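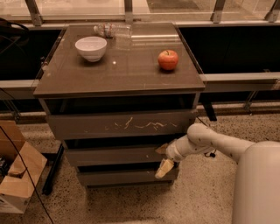

Figure 6.1 A three-drawer cabinet with a bowl, a bottle, and an apple on its glass-covered top.

Chapter 6
Small Cabinets: What Goes On Top and What Goes Inside

Before you read
Think of the piece of furniture nearest your bed or your desk at home. Without getting up, write down everything that is on top of it right now. Then write down everything in its drawers. Keep both lists, as you will use them again in Section 6.4.

Key terms
top surface, overhang, drawer front, drawer travel, landing spot, resident item, visiting item

I love this chapter, and I hope you will too. We have spent a good many pages on closets and kitchens, the big rooms of storage, where everyone expects a plan. Now we get to the small cabinet, the one that fits beside a bed, under a window, or at the end of a couch. It takes up hardly any floor and it gets used from morning to night!

Look at Figure 6.1 and start with the top. A bowl, a bottle lying on its side, an apple. These are things people put down in the middle of doing something else, and the top of a cabinet is wonderful for that. It is at hand height, it is flat, and it asks nothing of you. In this book we call a place like this a landing spot. Every home has several, whether anyone chose them or they simply happened, and a large part of good storage is noticing where they are and working along with them.

Some of what lands on a cabinet lives there. A lamp is usually a resident item, and so is a clock. Other things are only passing through, and we call those visiting items. A bowl can be either one. If it holds keys every evening, it is a resident and has earned its space. If it held cereal this morning, it is a visitor and belongs back in the kitchen. You can't tell which from the bowl alone – you have to know the household. Ask before you move anything.

The material of the top matters too. Glass over a cabinet gives you a smooth surface that wipes clean in seconds, and it bounces light around in a way that can cheer up a dark corner. It also shows everything: smudges, fine scratches, the reflection of whatever you set on it. Round things can roll on it. When Melina Sfakianakis fitted out the guest rooms at the Tsoukalas, a small hotel in Pristora, she put a cloth mat on every glass top and found that guests set their water bottles on the mat without being asked. We will come back to her rooms in Section 6.3, where you will see the floor plans.

Now the drawers. The ones in Figure 6.1 have no visible handles, and flat fronts like these are very common on small cabinets. Where there is no handle, there has to be some other way in, perhaps a lip under the edge or a gap for the fingers. Find it on your own furniture and notice which part of the drawer front your hand touches. That is where marks will build up first, and it is the part to clean most often.

A drawer left a little way out is worth a second look. It may be too full, or something may have slipped down behind it, or the person using it may just have been in a hurry. Drawer travel, meaning the distance a drawer slides before it stops, decides how much of the inside you can reach. Put daily things toward the front and keep the back for spares. With three drawers, a good first plan is this:

Top drawer: things used every day, such as glasses, chargers, a notebook
Middle drawer: things used every week
Bottom drawer: heavy or bulky things, and anything you rarely need

Try it and then change it. Obed Ametepe, who teaches this course in Funport, has his students live with a plan for a whole month before they are allowed to call it finished, and the changes they make along the way are some of the best work I have seen from beginners.

In this chapter you will learn to
sort resident items from visiting items by talking with the people who live there
choose a top surface and care for it
measure drawer travel and plan what goes where
set up a landing spot that stays usable through a busy week

Activity 6.1 Clear and return
Work with a partner. Take everything off one cabinet top and wipe the surface with a soft, dry cloth. Put back only the resident items. Decide together where each visitor should go, and walk it there. At bedtime, look again and write down what has come back.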